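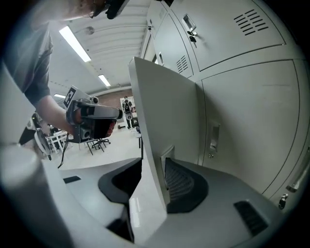
How do you get a musty smell out of a metal locker?

Take everything out, wash the inside with warm water and a good splash of white vinegar, dry it with an old towel, and then leave the door standing open overnight. The last bit is the one people skip, and it makes more difference than any spray I've bought.

I've become a bit of a locker bore this month. November always does it to me: wet coats, wet shoes, everybody's bag twice the size it was in August, and all of it shoved behind a little metal door until home time. Our changing room at Fotden has the classic light-grey sort, with slots cut in the doors for air and small keys that stay in the lock until somebody claims one. I love them! They're tough, they wipe clean in seconds and you can stick a magnet on them. What they don't forgive is a damp towel left at the back over a weekend (guilty).

So last Wednesday after work I stayed behind and did mine properly, and then got carried away and did the two next to it as well.

First job, the vents. Fluff gets into those angled slots and sits there, and a cloth just pushes it further in. An old toothbrush is perfect. Brush downwards, put a sheet of newspaper on the locker floor to catch the bits, and do it before you get anything wet or you'll be picking grey paste out of the corners. I learned that on locker number one.

Then the vinegar wash. I use 600 ml of warm water to 40 ml of vinegar, which is one of my old squash bottles nearly full, and I do the ceiling of the locker first, then the sides, then the floor. Don't forget the inside of the door and the lip along the bottom, where crumbs go to live. The recessed handles want a cotton bud, or the corner of a cloth wrapped over a lolly stick, and they come up beautifully. The whole place smells like a chip shop for half an hour and then it's gone.

Keys next. Jagadeesh Hegde, who has the locker below mine, lost his in October and had to borrow a screwdriver and a lot of patience, so he has now tied a loop of orange wool to the new one and written 367 on a luggage label in biro. I've copied him, in green. If your lock is stiff, rub a soft pencil over the key, slide it in and out a few times and wipe it off. Mine had been sticking since spring and it turns like butter now.

What goes back in is where I'm being strict with myself. Shoes at the bottom on a folded tea towel, spare jumper in a cotton bag, one mug, one umbrella. Wash things in a plastic tub with a lid, because shampoo on a metal floor is a horrible thing to chase. I took home three scarves, a cardigan I'd been accusing my sister of borrowing, and a Pekell lunchbox that we won't discuss.

For keeping it fresh I've put a jam jar of bicarbonate of soda on the shelf, with a scrap of muslin over the top held on by a rubber band. Keyvan Kiani swears by dry teabags tucked inside shoes and I was doubtful, but I tried it over the weekend and my trainers are a good deal nicer to be near. Peppermint ones, if you've got them.

Next I want to sort out hooks. The stick-on kind I bought at the market in Plultivville fell off twice under a winter coat, so I'm going to try the strong magnetic ones and I'll let you know how they hold up. If you've got a favourite, tell me in the comments, particularly if it copes with a wet rucksack!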